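Gripper Won't Close All the Way: Finding the Fault Before You Blame the Software

Flonen hand-held gripper, any year, with the two-finger head 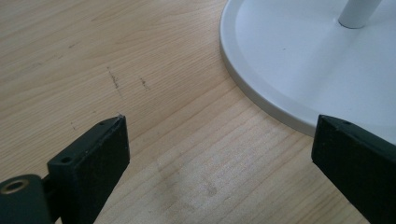
Why does a gripper that closed fine last week now stop with a gap between the fingers?

Most often a mounting screw has backed out and one finger has shifted on its block, so the two tips meet at the wrong spot and the jaw reports "closed" while you can still slide a business card through it.

I have made this repair four times on two grippers. The first time took an entire Friday, most of it spent reinstalling the logging software, which was innocent. The later ones took less time than finding the hex key.

What the fault looks like

You squeeze the trigger. The fingers come together, and the object you wanted falls on the table anyway. The log says the grip was a success. Thin things go first: paper, cable ties, the lids of small jars. Big things still hold, so you can collect a whole session before you notice that every spoon was dropped.

The other version is noisier. The fingers meet off-center, one rides up over the other, and the trigger sticks. If yours is doing this, stop squeezing. The linkage is cheaper than a hospital visit but not by as much as you'd like.

What you need

A 2 mm hex key
Medium-strength threadlocker, the blue kind
A strip of printer paper
Masking tape
A flat table you aren't fond of

Before you touch anything

Switch off the gripper and unplug the battery pack. The Cendier head has a return spring strong enough to close on a fingertip, power or no power, so wedge the jaw open with a folded rag before your hand goes near it. I skipped this step in January and typed with nine fingers until the weekend.

Step 1. The paper test

Take the rag out. Lay the strip of paper between the tips and close the jaw with the trigger. Pull. Good fingers hold the paper until it tears. If it slides out with no fight, you have a gap. Try it again at the base of the fingers. Holding at the base and slipping at the tip means a finger has rotated.

Step 2. Wiggle each finger

Rag back in. Hold the block still with one hand and push the finger sideways with the other. There should be no movement at all. "Only a little" is movement.

Step 3. Remove, clean, look

Take the screws out of the loose finger and keep them on the masking tape, sticky side up. Wipe the seat on the block. Check the screw holes for cracks. A printed finger that is cracked at a hole goes in the trash. I have tried glue, and the glue held for 28 grips.

Step 4. Refit

One small drop of threadlocker per screw. Start both screws by hand, close the jaw gently so the tips line up, and tighten in turns, a little on each. Stop when they're snug. The inserts will pull out of the plastic if you lean on them, and then you have a new tutorial to look for.

Leave it overnight. The bottle promises less. The bottle has never met my gripper.

Step 5. Test again

Paper at the tip, paper at the base, then 50 open-and-close cycles and the paper once more. If it slips the second time, the pivot is worn and the head needs a new one.

What to do with the bad sessions

Go back to the last session that passed a paper test and mark everything after it as suspect. I had 310 recordings in that pile and kept 96 after watching them all, an evening I do not recommend. I now run the paper test before each session and write the result on the tape stuck to the handle.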